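Workshop notebook, Nernton, back corridor and finishing room
2026-07-29

3 comments | 0 shares

Cleaning day, so no finishing work. The Moradi order is drying on the racks in the front and must not be breathed on, let alone sanded near, which leaves the lot of us with wet hands and opinions. Rocío drew up the rota and gave herself the windows. Spyros got the bins. I got skirting, having said in April that the skirting was a disgrace and that someone ought to do something.

Whoever chose polished white marble-look tile for a workshop corridor had never met a workshop. It shows everything. It also hides everything: stand at one end with the lights on and the shine is so good you'd swear the place was spotless, then get down on your knees and there's a grey line along the whole bottom edge like the tidemark on a bath. It is years of mop water, I think. The mop pushes the dirt up to the wall and leaves it there as a deposit.

Method, such as it is:

1. Sweep first, then sweep again. Édgar swept once and I found his second sweep for him, with my knees.

2. Bucket A: warm water and a squirt of washing-up liquid. Bucket B: clean water, for rinsing. Label them. We had a disagreement at the halfway point over which was which and by then the colour was no help.

3. Wet a stretch of three or four tiles and leave it for 10 minutes. This is the step everyone skips, me included, and the first stretch took twice the elbow for half the result. Tea fits nicely into the gap.

4. Scrub the bottom edge where the skirting meets the floor, short strokes along the joint, other hand on the floor for balance. Green sponge only. The steel wool stays in the cupboard; there's a patch by the Plunness cabinet that has been matt since Elaheh's predecessor had a go at it, and it will be matt when we are all dead. 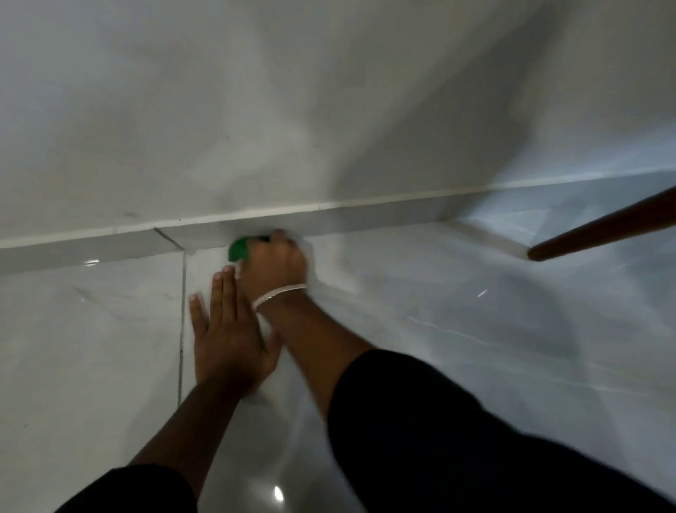 5. Seams between the skirting tiles and the grout lines in the floor. Old toothbrush. The sponge rides straight over the top and gives you a false sense of achievement. Don't scrub the grout as if it owes you money, it's softer than it looks and bits have come out by the door already.

6. Rinse from bucket B and dry with a cloth straight away. Left to itself it dries in streaks, and on this tile a streak is visible from the car park.

Scuffs on the paint above the skirting: left alone for now. I tried one by the door with a barely damp cloth and got a clean patch brighter than the wall round it, so now there is a scuff's worth of advertising for how grubby the rest is. Either we wash the lot or we repaint. Tahmineh says there is half a tin of the white somewhere. Tahmineh has been saying this for as long as I have known her.

Inside corners are the worst of it. A sponge won't go in, a toothbrush goes in and flicks it back at you. Best so far was a cloth wrapped over the end of a wooden lolly stick. Elaheh wants that written down as hers, so: Elaheh's stick.

Time: 30 minutes for the long side of the corridor once we'd got the hang of the soaking. The short side took longer, owing to the Borkar crates, which had to be moved out and then moved back, as there is no other place in the building for the Borkar crates. Their contents remain a matter for Spyros.

To buy: 6 green sponges (we murdered the last of the pack), something to kneel on, toothbrushes that are not from the first aid drawer.

To ask: whether the mop could be wrung out properly before it goes anywhere near the edges. I've put a note on the handle. Rocío has already corrected the spelling.

Knees: poor. Still to do: behind the extractor, under the sink, the bit of wall everyone leans on.

Comments (3)

Spyros: The crates are offcuts. I have said this.

Tahmineh: Tin is on the top shelf, behind the varnish. It's magnolia.

Édgar: I swept twice.

Recent entries
Rack spacing for the Moradi order
Extractor filter, second attempt
What is in the Borkar crates
Sandpaper drawer, relabelled
Kettle descaled, no casualties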